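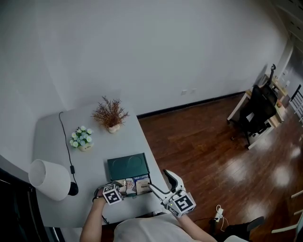 2023-12-28

Coffee box, continued. Noreen's note from before the break said "sort out the drip box, it is a disgrace," and she underlined disgrace, so that became the day's work. There are worse ways to spend the dead week. The oven controller is still waiting on a part from Rurkel and the big bench is under Tarek's glue-up until he says otherwise.

For whoever reads this later: the box is the dark teal-green one with the hinged lid, the lid with the two round dents pressed into it. It lives on the white table against the wall, near the front edge. It does not live in the Islow cupboard. It has been found in the Islow cupboard twice this month.

Current rule, which I am writing down so it counts as policy:

Packets stand up, side by side, in one row. No laying flat. Flat was tried in early December and what you get is a pile, and then everybody digs for the one they like and the rest end up under the lid hinge.

Printed side toward whoever is sitting down. The white ones with the dark blue band say DRIP COFFEE across the top and can be read from the chair. The ones with pictures on them are a matter of taste. Tarek picks by picture. I have seen him do it.

White ones go on the right. Noreen wanted them on the left, by the lamp, on the grounds that a person reaches left first. I reach right first. We did not settle this, but I was the one at the table.

Lid stays open during the day. It tips back far enough to stand by itself and doesn't foul anything behind it. Close it at night - the dust from the Brurkberg sander gets everywhere, and I have had enough of it in my sandwiches without starting on the coffee.

Tried a divider cut from 300 gsm card. Looked very professional for an hour. It bowed as soon as a few packets came out, and then the row slumped anyway, only now with a piece of card in it. Tried folding the card into a zigzag so each packet got its own slot. Better, but the fat packets wouldn't go in and the thin ones fell through to the bottom, where you need tweezers. Abandoned. What works is keeping the row full enough that it holds itself up, which means someone has to refill it, which means me.

Refills: spare packets are in the Yilma carton, bottom shelf, door side. Order number ends in 1840 if anyone needs to chase it. The shop code for consumables is 211 and please use it, the last lot went through as "adhesives" and I had to have a conversation.

Rest of the table, while I was there:

Lamp. Cord comes down the left side with the little black switch partway along it. Leave the switch where a hand can find it. Somebody had tucked it back by the wall for neatness and we all spent a morning feeling around like burglars. The shade tilts left. I straightened it, it went back, I have made my peace.

Flowers. The white and pale blue ones in the small white pot are artificial. I mention it because there was water in the pot on my return, and I would like to know whose conscience that was. Poured out, wiped, put back near the wall. The other one, with the thin reddish-brown branches in the cream pot, is dried and sheds if you brush past it. Keep it to the right, away from sleeves. Also does not need water. Nothing on this table needs water except the kettle, and the kettle is not on this table for reasons Tarek can explain.

Kettle, since I've brought it up: 500 ml mark is plenty for two cups. Filling it to the top for one drip packet takes forever and then the rest sits there going cold and reproachful.

To do:
- ask Noreen left or right, once, and write down the answer
- a label inside the lid? Not over the dents, tape won't sit flat there
- find out what the packet with the brownish illustration tastes like before I order more of it
- get the bench back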